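Cómo presupuestar un equipo de captura con pinzas de mano para tareas domésticas

Actualizado el 26 May 2021

Esta guía está pensada para grupos pequeños que van a comprar sus primeras pinzas de mano y necesitan presentar un presupuesto antes de tener el material delante. Recoge el orden de trabajo que seguimos en Plidina al preparar la compra para grabar tareas en viviendas: bolsas, ropa de cama, cestas, pañuelos usados. No incluye precios, que cambian demasiado de un proveedor a otro.

Paso 1. Escribir la lista de tareas antes de pedir ofertas

Casi todos los presupuestos que hemos tenido que rehacer empezaban por el aparato. Conviene empezar por una hoja con las tareas, una por línea, y al lado tres datos: qué se coge, con cuántas manos y en qué habitación. Nuestra primera hoja tenía 21 tareas. Al revisarla quedaron 16, y las cinco restantes pasaron a una segunda fase porque exigían otro tipo de dedo.

Marque con una letra las tareas que necesitan dos pinzas a la vez. Si son más de la mitad, presupueste por parejas desde el principio. Comprar una pinza ahora y otra en el ejercicio siguiente suele acabar en dos versiones distintas, con recambios que no siempre coinciden.

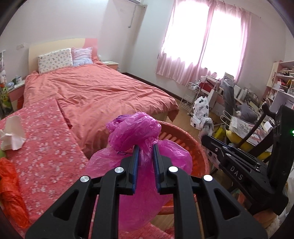 Los dedos son la partida que más se subestima. Se piden con el cuerpo de la pinza y después se olvidan, aunque son lo que primero se gasta. Para material blando y arrugado, como el cuello de una bolsa de plástico magenta cerrado entre dos almohadillas de goma azul, importa más el estado de la goma que la fuerza de cierre. Pida las almohadillas como referencia separada y compruebe que se pueden cambiar sin desmontar los brazos. Nosotros anotamos un juego de repuesto por pinza y otro más por cada 200 horas de grabación previstas.

Paso 2. Separar la compra en cuatro partidas

Partida A: pinzas completas, con su cámara y su soporte.
Partida B: desgaste. Almohadillas, tornillería, cables.
Partida C: almacenamiento y copia de los datos.
Partida D: objetos de trabajo y preparación de las habitaciones.

La partida D parece menor y por eso se deja fuera. Bolsas de varios tamaños, pañuelos, plumeros y cestas se compran en cualquier bazar, pero alguien tiene que hacer el pedido y reponerlo. Si se trabaja en viviendas habitadas, ponga también en esta partida el tiempo de dejar cada cuarto como estaba.

Para la partida C calcule primero los minutos por tarea y las repeticiones. Con 100 repeticiones por tarea, el espacio en disco pesa en el total más de lo que sugiere el precio de un disco suelto, sobre todo si se guarda una segunda copia.

Paso 3. Pedir una prueba en una habitación real

Una demostración sobre la mesa del proveedor sirve de poco. Pida el equipo en préstamo unos días y llévelo a un dormitorio o a una cocina con sus muebles y sus cosas. Hay que mirar el espacio entre la cama y la pared, el contraluz de las ventanas y si la persona puede trabajar con las dos manos sin chocar con nada.

En nuestro caso pedimos oferta a Brurnitz y a Tririsstead con la misma hoja de tareas. Las dos respondieron, pero solo una detallaba los recambios, y tuvimos que solicitar la otra oferta de nuevo para poder compararlas línea a línea.

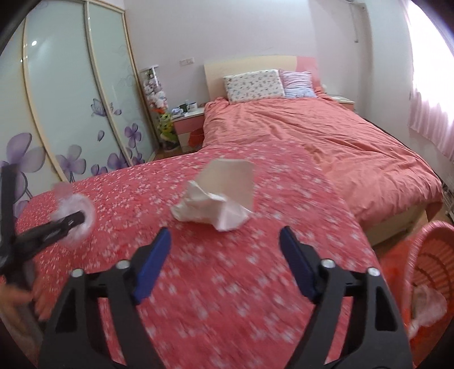

Đỗ comentó, al leer el borrador de esta página, que en su presupuesto faltó la formación: habían previsto un día para todo el equipo y necesitaron tres, con las pinzas paradas mientras tanto. Recomendaba poner esas jornadas en una línea propia y no repartirlas entre las demás, para que no desaparezcan en el primer recorte.

Hemos seguido el consejo. La formación va ahora debajo de la partida A, con las horas de quien enseña y las de quien aprende.

Paso 4. Fijar el calendario de entrega

Si el gasto tiene que cerrarse antes del verano, la petición de ofertas debería salir en marzo. Deje margen entre la entrega y la primera sesión para revisar cada unidad: apertura y cierre completos, tornillos apretados, imagen correcta de la cámara, copia de prueba al disco.

Reciba las pinzas por parejas y guárdelas así, con una etiqueta común. Cuando una va al taller se aparta la pareja entera, y el plan de sesiones debe contemplarlo. 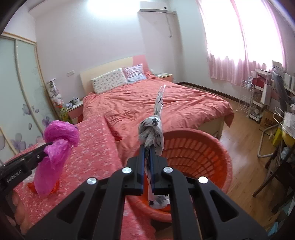

Dos pinzas en uso, cada una con una bolsa anudada.

Paso 5. Revisar antes de firmar

Compruebe que la oferta indica plazo de reparación, precio de las almohadillas y quién paga el transporte. Si falta alguno de estos datos, pídalo por escrito. Añada al total una reserva para desgaste y déjela sin asignar hasta terminar el primer mes de grabación; con las hojas de uso de ese mes se ajusta la partida B del siguiente pedido.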